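Nevness sim group – minutes, 16 January 2022

Everyone was on the call except the two from Orport, who sent notes. I'm typing these up again, so please yell if I got something wrong!

1. The last minutes were fine. One typo fixed.

2. The stuck grasp fault. This ate most of the hour. The overnight batch on the kitchen scene was set for 3,000 episodes and stopped itself after 900, when the force limit tripped over and over. I went through the logs (too much coffee, sorry) and in every trip the hand was closing low over the crowded part of the counter. The planner thinks it has more clearance than it does – we think the collision shapes for some of the small props are still the old ones from June.

Orport's notes say they saw the same thing on Marchal, and there the arm kept pushing for 2 seconds before the stop came in. We all agreed that's far too long, and that nothing from this batch goes near the real arm until it's sorted. Somebody asked if we could just raise the limit. No!

We looked at the kitchen scene together while we talked.
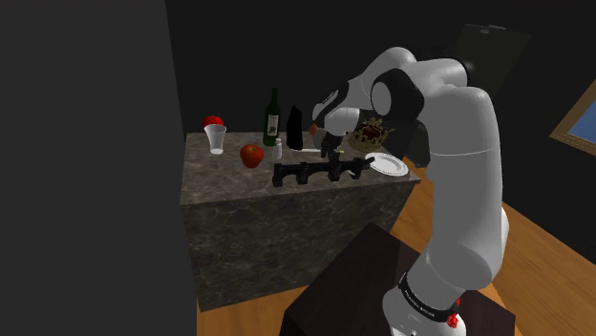
Kitchen scene, Franka arm with the gripper over the crowded counter.

There was a long side chat about whether the rack should stay in. I'd like to keep it, the others want it out for one run so we can compare. I lost that one, fair enough.

3. To do
– Me: rebuild the collision shapes, then rerun 10 episodes with the rack and 10 without.
– Orport: send the full Marchal logs, including the stop times.
– Zevlow export: on hold until the reruns are in.

4. Storage quota. Ran out of time, moved to the next call.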